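Skerel to Open Repair Counter for Hearing Aids in Zumdale

ZUMDALE, December - Skerel, which repairs and resells hearing aids, will open a walk-in counter in Zumdale this month. It will be the company's second location after Parnalari, where it has a staff of 13.

The counter will handle cleaning, tubing changes, battery door replacement and basic testing while customers wait. Aids that need new receivers or circuit work will go to the Parnalari bench and come back within two weeks. Skerel expects to take in up to 600 repairs at Zumdale in its first year.

"People were mailing us their only pair and going without for days," said Domnica Buzatu, head of service at Skerel. "Most of those jobs take less than an hour."

Hooman Hassanpour will manage the new location. He joined Skerel from the parts distributor Hyvönen, which will continue to supply the company with domes, filters and tubing.

We use cookies to improve your experience on this site. By continuing to browse, you accept our use of cookies. Accept | Manage settings

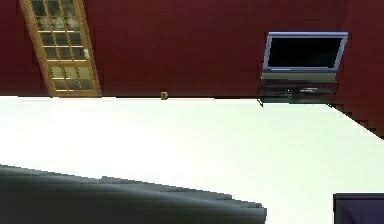 Walk-in service starts on a Monday at 9 a.m., and no appointment is needed for cleaning or tubing. Customers should bring the aid, its case and any paperwork they still have. The interior design uses a dark red wall, a white floor and a glass-paneled door with a wooden frame. Repair prices will be the same as in Parnalari.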